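Cookies help us keep you logged in to the Gumedstead Makers help pages. Accept all / Manage choices

Support log: Saarela label printer skips every second label
August
By Costel Ivanov

Status: solved (and I'm so pleased about it)

Reported problem
The Saarela in the stores cupboard prints one good label, feeds a blank, prints one good label, feeds a blank. Red ring light on the front blinks twice after each blank. Started after we moved from the old shared laptop to the new one. Same roll, same cable, same shelf.

First go, 9.40
Turned everything off and on again, obviously. No change. Cleaned the roller with a dry cloth and got a fair bit of grey fluff out of it, which was satisfying but made no difference at all.

Second go
Ran the printer's own test page by holding the feed button while switching on. Eleven labels came out, every one printed, no blanks! So the rollers are fine and so is the gap sensor. Whatever is wrong is coming down the cable. I love a test page, it saves so much guessing.

Third go
Took out the driver and put it back in. The new laptop had picked a general one by itself, so I fetched the proper Saarela one. Now the text came out beautifully sharp but the blanks were still there. Also lost the Gandach font for a while, if anybody saw my message about that, ignore it, it was in the wrong folder.

Fourth go, after lunch
Opened Skoleder (the program we keep the stock list in) and went through the page set-up line by line. Label height was right. Width was right. Then, at the very bottom, "space after": 11 mm. On the old laptop it was set to 3! With that much extra space each label runs over the gap, and the printer feeds the next one to catch up. Changed it, printed a strip of 8, all eight good, no blinking. I may have cheered.

What to do if it comes back
1. Do the test page first. If that skips too, it's the printer, so clean the sensor window.
2. If the test page is fine, open Skoleder, Page, Advanced, and look at "space after".
3. Press Save as default. OK on its own only keeps it until you close the program, and I fell for that one twice.
4. Don't let the laptop choose its own driver after an update.

Still open
The clock on the new laptop is an hour out, so the "packed at" line on the labels is wrong. Separate ticket please. I'd also like to redo the shelf names while we're at it, as we now have three different spellings of "fixings". Things waiting for a new label:
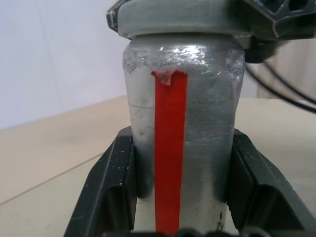
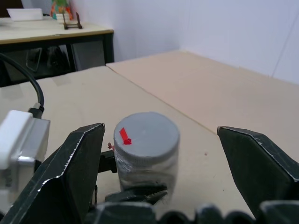
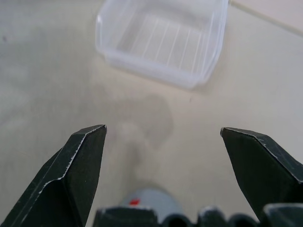 Silver cylinder with the red tape, grey-lidded jar, clear container upside down on the table.

Comments (3)

petra_w
Space after!! Ours has been doing this for almost a month and I'd ordered a new sensor. Changed 11 to 3 and it's perfect, thank you.

Millbank Dave
Does this work for the wide rolls as well? Mine has no Advanced tab.

Costel Ivanov
@Millbank Dave yes, same setting, but you have to pick the printer first and then the tab shows up. Give it a go and let me know how you get on!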